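Tratstead workshop's sorting arm gets its fingers, needs a home for the winter 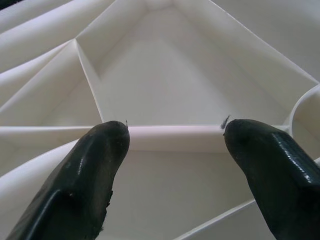
The arm that members have been putting together at the Tratstead shared workshop since spring is now picking up small parts, slowly, and its builders want it sorting the shop's screw drawers by October.

Mali Morris started the build on her kitchen table. Moved it to the workshop when the base got too heavy for the table. Total spend so far $850, most of it on motors. The joints run on secondhand Somix servos, the controller board is a Kneath, bought new after the first one cooked.

"The arm part was easy. Well, easier," Morris said. "Fingers took me all summer."

She went through 16 versions of the fingertips. Early ones too hard, screws shot out sideways. Later ones too soft and they folded over. The current pair is a dark coated set with blunt rounded ends, and she says the coating wears, so she keeps a spare set in a coffee can by the vise. They also pick up lint. Wipe them down before a run if you're on the evening shift, there are rags on the hook.

A small camera sits at the wrist and looks out between the fingers. Morris wrote the software herself with help from two other members, and it still gets confused by white plastic on white plastic, where the edges of thin walls dont show up well. A lamp with a paper shade over the bench has helped some.

Last full test ran overnight. 1,231 pick attempts logged, and Morris is still going thru the failures. Most of them are washers. Flat ones, lying flat.

Next up is a proper mount. Right now the base is clamped to the end of the long bench, and the woodworkers want their bench back. A steel cart from the old Suvberg bakery has been offered, needs new wheels. If anyone has casters that take weight, leave them at the front desk with Morris's name on.

Members can see the arm run at 7 p.m. on the first open evening in October. Space for 15 in the back room, sign-up sheet is by the door. Bring mixed screws if you have a jar of them. No nails please, they jam the tray.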